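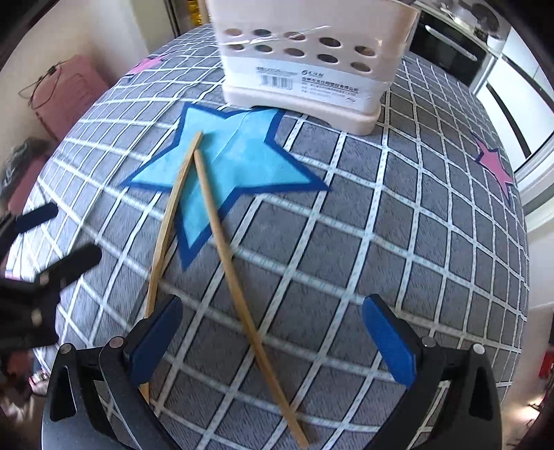
Home | Projects | Reports | Data | Contact

Variscombe Manipulation Study: progress report to the Pustine Fund
8/2/26

Work this period covered thin-object handling on soft surfaces. Demonstrations are recorded with a hand-held two-finger gripper in furnished rooms, on bedding and similar fabric. The target for the grant is 2,000 accepted demonstrations. At the close of the period 978 had been accepted and 111 rejected, most of the latter for lost camera tracking near the start of the motion.

The policy was trained on the accepted set and tested in 100 trials with paired sticks. Failures fell mainly into two groups: the fingers closed above the stick, or pressed into the fabric and pushed the stick away. Printed bedding did not raise the failure rate by a measurable amount. Crossed and near-touching sticks remain the weakest case.

Labeling at Codcombe is on schedule. Spending is within budget. In August we will add contact-height labels and repeat the trials with the same start poses.

Recent items
Tomoana site: data intake notes
Gripper calibration, revision 2
Variscombe: previous progress report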